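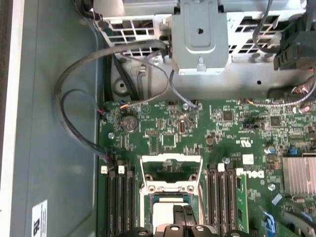 From: Vusumuzi Sithole
To: Prydderch users list
Subject: Re: [prydderch] Clock resets after power cut, and a cable question

On the clock first. Replace the coin cell before you do anything else. Mine started with the same symptoms in October: the date went back to the factory default every time the machine was unplugged, then the boot order went with it, and after that it stopped with a setup warning on each cold start. A new battery fixed all of it. I have not had to reflash anything.

More below, under your points.

> I have two of these Makcombe workstations from the same surplus
> lot. One keeps time, the other loses it whenever the power goes
> out here. Wuvus says on the parts page that the battery is
> "not user serviceable" and wants the whole board sent in.

It is an ordinary coin cell in an ordinary holder. On my board it sits close to the drive cage, next to one of the mounting screws. Pull the power cord, hold the power button in for a few seconds, and push the clip back with a plastic tool. The cell lifts on one side. I would not use a screwdriver there, I slipped with one on an older machine and scraped a trace.

Write down your setup screens before you pull it. Mine had the drive controller set to a mode that was not the default, and the system would not boot until I put that back.

> Do I have to take the drive cage out to get at it? There is a
> thick gray cable in the way and I don't want to disturb it.

No. I left the cage in. The thick gray cable loops out from the bracket on the cage, goes across and down by the chassis wall, and comes back to the edge of the board. There is a black one beside it in a tighter loop. Both have enough slack to hold aside with a finger. If you do unplug anything, put a piece of tape on it first — there is more than one gray cable on this machine and they look alike when the ends are loose.

The one to be careful of is the little connector with the orange, red and blue wires. I had it half out once without noticing, from leaning a hand on it.

> The hour counter in setup says 1,587 on the bad one and 891 on
> the good one. Does that mean anything? I read somewhere that
> the battery should be changed every 1,000 hours.

I don't think the counter tells you anything here. It only runs with the machine on, and the cell does most of its work when the machine is off. How long they sat in the warehouse matters more. If yours came from the same lot, I would change both while you have the tools out.

> Also, has anyone tried the Etulier memory in these? I have four
> sticks left over.

I have used it in one bank and it was fine. I have not filled both banks, so somebody else will have to answer that. Clean the contacts if they have been in a drawer.

After the new cell is in, set the clock, shut down, unplug it and leave it overnight. Mine was unplugged for 11 hours and came back with the right time.

Vusumuzi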